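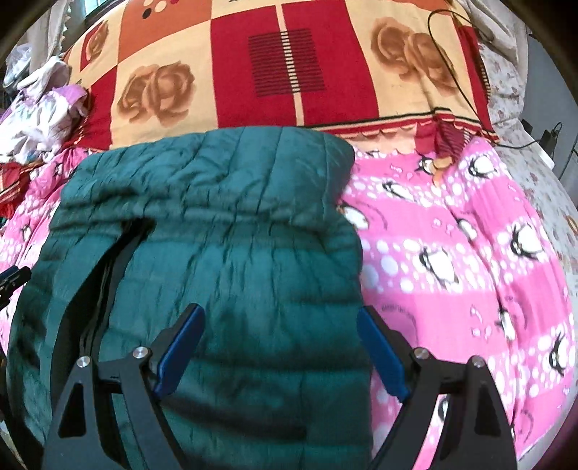
*Green puffer jacket, hand-held gripper. Jacket folding for the Guerra project.*

Ask Wagner Magalhães what his students have been up to this term and he starts with laundry. "Jackets!" he says, before I've even got my notebook open. "Everybody wants to do blocks and cups. Blocks are fine, but a puffer jacket fights back. You squeeze it and it's a different shape."

Magalhães runs the robotics club at Prornus, an after-school program with more ideas than shelf space. The club's big effort this year is called Guerra, and the goal is easy to say and very hard to do: teach a robot arm to fold winter clothes by giving it plenty of human demonstrations to learn from. The students work with grippers they hold in their hands, folding the way the arm will one day have to fold, with two fingers and no thumb.

By June they had 279 demonstrations they were happy with. I asked how many they'd thrown out, and he laughed for quite a while. "More than that. The first week we kept 3. Three! The kids were furious with me, and then they watched the bad ones back and threw out one more themselves."

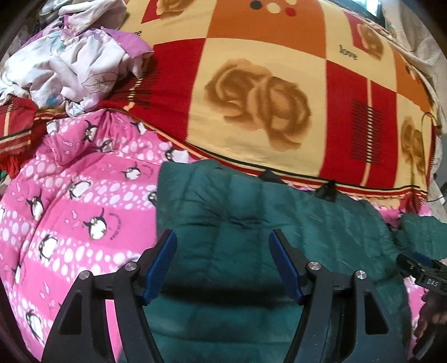

He wants the students to notice how much they do without thinking. A person folding a jacket smooths it first, tugs a corner, changes their mind, pats the air out - and every one of those little moves has to be done slowly and cleanly enough for a computer to learn from it. "One girl told me she can't fold her own clothes anymore without narrating it," he says. "I was so proud."

The club meets for 70 minutes at a time, and Magalhães admits that a good part of the first ten goes to snacks. After that the students split up. Some practice grasps, some trim and label the recordings, and a small, stubborn group looks after Grister, the training code they've been patching together since the fall. Grister crashed so often in its early days that they gave it its own page in the club log. It's a long page, and very funny in places.

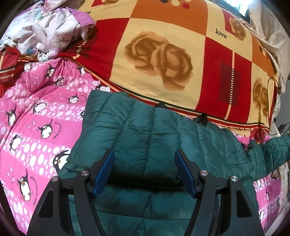 Why start with something as hard as a puffer jacket? "Because the mistakes are big enough to see," Magalhães says. "With a T-shirt you can get away with a sloppy grab. With quilting, if you pinch only the outer shell, the filling stays put and your fold opens right back up. The kids figured that out with their own hands, and then they went and wrote it into the labeling guide."

The guide now has a whole section on where to grab: on a seam if there's one in reach, never at the zipper pull, and always with the fingers closing at an even speed. He reads me bits of it off his phone, clearly delighted. Students wrote nearly all of it, arguments included (there's a running dispute over whether sleeves or hem should come first, and both sides have charts).

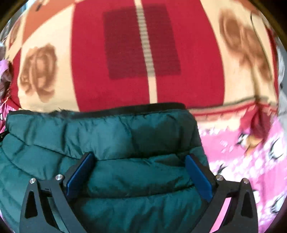 Adalberto Miranda is firmly in the sleeves camp. Fold the hem first, he told me, and the sleeves end up trapped under everything, so the arm has to dig for them and the model learns to dig. "It picks up your bad habits faster than your good ones," he said. He'd like a full set of sleeves-first recordings before the summer break, and he has already talked two hem people into helping him.

Magalhães is staying out of it. Next for the club is the Jetinance student showcase, where each team gets a table, a robot arm and a garment they haven't practiced on. The entry and travel will cost $800, and they're most of the way there. He has no idea what garment they'll draw. "I hope it's something awful," he says. "A raincoat with a hood. They'd love that."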